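# Compte rendu de la réunion de préparation de la fête des cidres

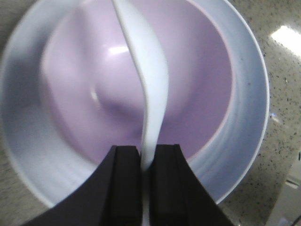
*Grand bol et ustensile blanc.*

**Date :** 24 mai 2022, salle du pressoir, 18 h 30 annoncées, début effectif quand le vidéoprojecteur l'a bien voulu
**Présidence de séance :** Ayane Takagi
**Secrétariat :** le soussigné, désigné par absence de réflexe
**Étaient représentés :** la cidrerie Nunditz, la ferme-auberge Brornon, la billetterie Wandeo, la mairie (jusqu'à 19 h 15)
**Excusé :** le groupe de musique, dont l'excuse est parvenue sous forme de pouce levé

## 1. Approbation du compte rendu précédent

Approuvé après une correction demandée par Brornon. Le mot « tiède », employé à propos de leur accueil du projet de banquet, est remplacé par « attentif ». Le secrétaire avait voulu parler de la soupe. Il en est pris acte.

## 2. Ce que l'on fête, au juste

Ayane Takagi rappelle que la fête d'août accompagne la sortie de deux cuvées de Nunditz : le brut de garde, élevé en fût, et le poiré demi-sec, qui s'appellera Ikeda. Le nom est arrêté, l'étiquette aussi, à l'exception de sa couleur, de sa police et de la taille du logo.

Nunditz confirme que le brut sera prêt. Interrogée sur le poiré, la cidrerie répond que le poiré est vivant et qu'on ne commande pas au vivant. Ayane Takagi fait remarquer que l'imprimeur, lui, est vivant également et demande une réponse avant vendredi. Nunditz confirme donc le poiré.

La discussion sur l'étiquette dure plus longtemps que prévu. Deux écoles s'opposent : le vert amande, défendu par la cidrerie, et le jaune paille, défendu par tous ceux qui ont vu le vert amande imprimé. On vote à main levée. Le jaune paille l'emporte, la cidrerie demande que soit consignée sa tristesse. Consignée.

## 3. Horaires et déroulé

Le programme retenu est le suivant :

- 11 h : ouverture des grilles et du stand de verres consignés
- 11 h 30 : mot de bienvenue, que l'on souhaite court
- 12 h : galettes, dégustation libre dans la cour
- 15 h : visite du chai, par petits groupes
- 17 h : concert, sous réserve d'un second pouce levé
- 19 h : banquet sur réservation
- 22 h 30 : fin de la musique amplifiée, par arrêté municipal

La mairie souligne la dernière ligne. Elle l'avait déjà soulignée l'an passé, au sens propre, sur le courrier qui a suivi.

Sur le mot de bienvenue, Brornon demande ce que l'on entend par court. Il est répondu : plus court que l'an dernier. La mairie, qui prononçait le mot de bienvenue l'an dernier, annonce qu'elle doit bientôt partir.

## 4. Billetterie

Wandeo présente l'outil de réservation. L'entrée de la cour reste libre, seuls la visite du chai et le banquet passent par la billetterie. Chaque groupe de visite est limité à 28 personnes, chiffre fixé par la commission de sécurité et par la largeur de l'escalier.

L'an dernier, la fête a reçu plus de 2000 visiteurs, ce qui a réjoui tout le monde sauf les toilettes. Wandeo propose un compteur à l'entrée avec affichage en temps réel. La proposition intéresse, jusqu'à l'annonce du tarif. On se rabat sur une personne postée à la grille, munie d'un talkie-walkie et de bon sens, les deux restant à trouver.

Nunditz demande si les membres du club de la cidrerie peuvent garder leur accès prioritaire au banquet. Accord de principe, avec un code envoyé par courriel une semaine avant l'ouverture générale. Wandeo précise que le code ne devra pas être « CIDRE ». Le code de l'an dernier était « CIDRE ».

## 5. Restauration

Point le plus long de la soirée, comme il se doit.

Brornon propose pour le midi des galettes de sarrasin : complète, andouille et pomme, et une végétarienne aux poireaux fondus. La végétarienne fait l'unanimité auprès des personnes présentes, dont aucune ne compte en manger. Une pâte sans gluten est déjà garantie par le sarrasin pur, à condition que la plaque soit réservée à cet usage. Brornon s'y engage.

Pour le soir, Brornon envisage un jarret braisé au brut, servi à table, avec pommes de terre et chou. Ayane Takagi s'inquiète de la chaleur au mois d'août. Brornon répond que le jarret est un plat de toutes saisons. Après échange de vues, le jarret sera proposé froid, effiloché, avec une salade de pommes de terre, et Brornon réfléchira à ce qu'on vient de lui faire.

Dessert : far aux pommes. Une motion en faveur des pruneaux est déposée, débattue et rejetée. Son auteur a tenu à rester anonyme, bien qu'il écrive ce compte rendu.

Le concours de pâte à crêpes est reconduit. Le règlement sera simplifié : une pâte, un jury, pas de recours. L'édition précédente en avait connu deux, dont un par lettre recommandée.

## 6. Verres et consigne

On commande 1000 verres sérigraphiés, consignés 2 euros pièce. Nunditz craint que ce soit peu. Il est rappelé que les verres se lavent. Cette information est accueillie avec réserve par ceux qui seraient amenés à les laver.

Le texte sérigraphié portera le nom de la fête sans l'année, afin de réutiliser le stock. On aurait pu y penser plus tôt : les cartons datés dorment toujours derrière la presse, et Ayane Takagi demande à chacun d'en reprendre quelques-uns en partant. À la relecture, le secrétaire constate que les cartons sont toujours derrière la presse.

## 7. Décor et coin photo

Le coin photo était composé d'un tonneau, d'une guirlande et d'un panneau découpé représentant un couple de pommes. Le trou destiné au visage de la pomme de gauche est trop haut pour les enfants et trop étroit pour les adultes. Nunditz propose de le retailler. Brornon propose de le brûler. On retaille.

Les guirlandes de la cour seront posées la veille. La rallonge empruntée à la salle des fêtes devra être rendue. La mairie, déjà sortie, passe la tête par la porte pour le confirmer.

## 8. Communication

L'affiche sera tirée en deux formats. Wandeo se charge de la lettre d'information et de l'annonce en ligne. Le premier jet circule en séance : il compte beaucoup de points d'exclamation. Ayane Takagi propose d'en retirer la moitié, Wandeo négocie et en conserve un par paragraphe.

La mention « à consommer avec modération » figurera sur tous les supports, à une taille lisible. Nunditz suggère de la placer au verso. Non.

Une question est posée sur les chiens. Ils sont admis dans la cour, tenus en laisse, et refusés au chai. La même règle s'appliquera aux trottinettes, à la laisse près.

## 9. Plan de repli en cas de pluie

Il ne pleuvra pas, estime Nunditz. Le reste de l'assemblée souhaite un plan de repli.

Le banquet se tiendrait alors dans la grange, les galettes sous l'auvent, et le concert là où l'on trouvera une prise sèche. Brornon demande qui prendra la décision, et à quelle heure. Ayane Takagi la prendra la veille à 18 h. Toute personne souhaitant donner son avis sur les nuages est priée de le faire avant.

## 10. Questions diverses

Le stationnement se fera dans le pré du bas, fauché pour l'occasion. Le voisin du pré du haut demande que l'on distingue bien les deux. Un fléchage est prévu, cette fois avec des flèches.

Le vestiaire est supprimé, pour cause de mois d'août.

La question de la sono est reportée, comme à la réunion précédente, et avec les mêmes regards en direction de la même armoire.

## Décisions et suites

| Quoi | Qui | Échéance |
|---|---|---|
| Étiquette jaune paille, bon à tirer | Nunditz | vendredi |
| Ouverture des réservations, code du club | Wandeo | prochaine réunion |
| Menu du soir chiffré, jarret froid | Brornon | prochaine réunion |
| Commande des verres, sans l'année | Ayane Takagi | fin du mois |
| Panneau des pommes, trou de gauche | Nunditz | avant la fête |
| Retour écrit du groupe, avec des mots | le secrétaire | dès que possible |

La séance est levée à 21 h 10. Une bouteille de brut de garde a été ouverte à titre de vérification. La vérification s'est poursuivie dans la cour et ne fait pas l'objet du présent compte rendu.

Prochaine réunion : même salle, même heure. Brornon apporte le far, Nunditz apporte la clé de l'armoire.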